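Home Browse Unanswered Tags Log in

Search the kitchen table...

Filed under: Baking & Sourdough > Getting Started

Splitting one starter into two, is it worth it?

Hi all! I got my first starter going this July and I am completely hooked. It lives on white flour, it smells like yogurt and green apples, and it has already made me four pretty decent loaves. Now I want to try rye too. Do I split what I have and feed one half rye, or begin a second one from scratch? And how do you keep them straight? I was thinking a bowl color for each while I mix, blue for white flour and pink for rye.

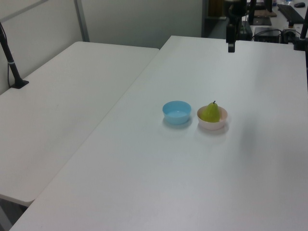
Blue for white, pink for rye

My kitchen is warm in the afternoon, if that matters. Thanks so much, I love this site!

asked Jul 7, 2018 by Vornside

Merkden

Split it! Starting from scratch works fine, but you'd be waiting a week or more for something you already have. Take a spoonful of your starter right after it peaks, put it in a clean jar, and feed it 100 grams of rye and the same weight of water. Do that again the next day, and by the third or fourth feeding it's a rye starter for all practical purposes.

Rye ferments fast, so in a warm kitchen expect it to be hungry long before the white one. It also won't dome up the same way. You're looking for cracks on top and a sort of mousse texture underneath, and oh, the smell is wonderful, like cider and wet hay (in a good way!). Go stiffer if it gets sour on you. I've kept mine going since 2011 and it has forgiven me for some very long vacations.

Colors are a great idea. Just put tape on the jars too, for when a bowl is in the dishwasher.

Nirard

Rye is the best! Do it

Moussa

Agree with Merkden on splitting, but you don't need to feed 2 starters forever. I keep one white starter in the fridge and turn a bit of it into rye the night before I bake. Less flour down the drain, and I can't taste any difference in the bread.

I do my mixing on a big plain surface, well dusted, and wipe it down between doughs.
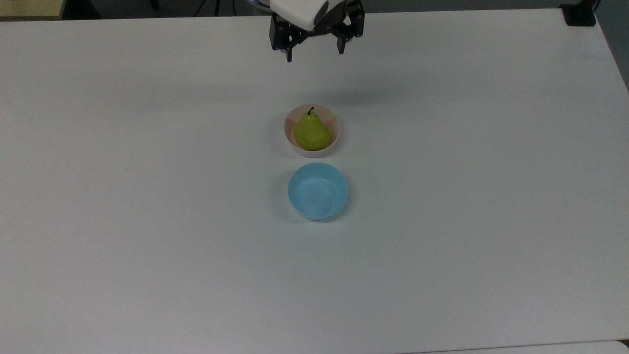 Plenty of white tabletop

One more thing, rye dough is sticky and it's supposed to be. Wet your hands and resist adding flour. Have fun with it, your first rye loaf is going to make the whole house smell amazing!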